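4.2 How garments come to rest on the table

Before we get to the folding itself, we would like to spend some time on the state in which a shirt arrives, because it took us much longer than expected to appreciate how much of the work is already settled by then. When we began planning this study in March, our notes treated the starting position as a nuisance, something to be tidied away so that the real observation could start. Paweena Sitthichai was the first of us to argue the other way. She had been keeping a notebook of the shapes that shirts fell into when they were dropped on a table from a basket, and by the time she showed it to the rest of the group she had drawings of 42 of them, many with little arrows and remarks in the margin (our favorite is simply "sleeve gone again").

The household interviews, carried out in Clarnthorpe and Bivthorpe by Lamai Chuensuk and Kamol Saithong, pointed in the same direction. We asked 32 people to talk us through how they fold a T-shirt, and we had braced ourselves for long discussions of thirds and halves, of sleeves in or sleeves under. Those came too, of course, and people hold wonderfully firm opinions about them! But most of our participants started a good deal earlier. They talked about finding the collar, about giving the shirt a shake, about the small annoyance of a hem that has tucked itself up inside. One participant in Bivthorpe, who folds for a family of six, told us that she never looks for the sleeves at all -- she finds the neck, and lets the sleeves come along by themselves.

We therefore divide the opening phase into two parts. The first, which we call searching, lasts from the moment the shirt is touched until the person has hold of a part they intend to keep hold of. The second, spreading, lasts until the body of the shirt lies flat enough for a first fold. The boundary between the two is softer than we would like. People often take hold of a corner, pull it a little, change their minds and go looking for a better one, and in those cases we count the whole episode as searching. Kamonchanok Somboon and Prasert Thongsuk went through all 573 episodes separately and then compared their boundaries over several long afternoons, and where they could not agree the episode was marked as mixed and left out of the timing results in Section 5.

Color turned out to matter more than fabric. A plain shirt gives very little away once it is bunched up, and people tended to lift it and let it hang before doing anything else. Shirts with a contrasting trim, or with panels in different colors, were more often sorted out where they lay. Trim is a kind of map, if we may put it that way: a strip of a darker shade around the neck or along the hem can be followed with the eye even when the cloth between is folded over itself, and a panel in a second color helps tell the top of the garment from the bottom (see Figure 3). 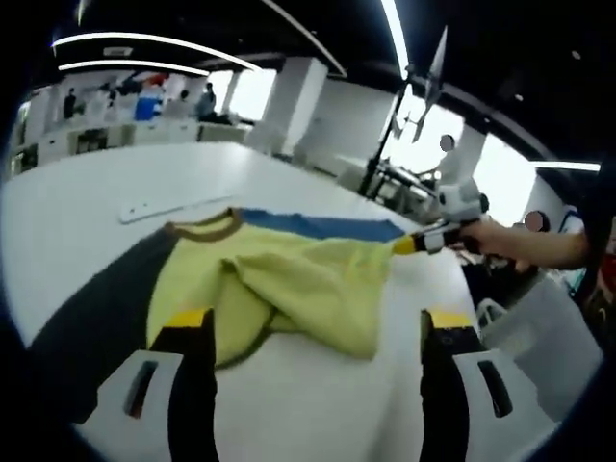 Figure 3. Multicolored T-shirt in a bunched state, with brown trim at the collar and hem. The blue edge is pulled taut at the right corner.

A further point concerns the corners. In the interviews, people described corners as if a T-shirt had four of them, two at the shoulders and two at the hem, and they were quite surprised to be asked about the sleeves, which after all have edges and corners of their own. We have kept their way of speaking in the coding scheme. A "corner" in what follows is a shoulder or a hem corner, and the ends of the sleeves are simply called sleeve ends, even in the rather frequent cases where somebody takes hold of one believing it to be something else.

Those mistaken grasps deserve a word of their own. They were most common in long, loose shirts, where a sleeve can lie across the body and pass for part of the hem, and they were usually put right within a single movement. We did not code them as errors. Several participants described the same thing at home with no embarrassment whatsoever, and Lamai Chuensuk has suggested that a quick wrong pull may be a perfectly sensible way of asking the shirt where its sleeve has gone. We return to this in Section 5.3, where mistaken grasps are treated together with the second and third attempts at spreading.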